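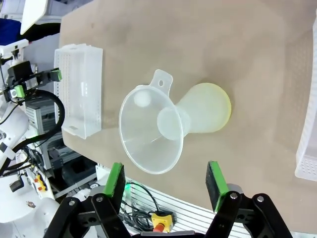
Unit 4. Budgeting a two-arm bench cell

The purchase price of the arms is the figure most teams get right. Errors collect in the lines below it: grippers, finger pads, cable, guarding, and the parts the cell will handle. List every item the fingers must close on before choosing a stroke. A plastic funnel lying on its side, with a flat tab on the rim, offers two very different grasps, and a perforated basket offers a third. Price the pads as consumables. The Rallow worksheet puts them under capital, where they get bought once and then forgotten.

For the exercise, assume the following.

Arms: 2, same model, one quote (Clisholm)
Grippers: 2, plus one spare
Finger pads: 18 per year, total for the cell
Handled items, replacement stock: 3,000 for the year
Lead time, arms: 60 days from order

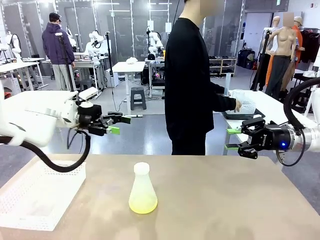
Lead time drives the schedule more than price does. If the order goes out in January, the benches, power drops and emergency stop wiring should be ready before the arms arrive -- storage in crates still uses up warranty. Grippers may come from a different supplier (Prollau in the worksheet), so ask for a delivery date on each line.

Liquids need their own line: spill trays, wipes, and spare flasks with caps.

Hand in the completed worksheet by Friday. Show shipping separately.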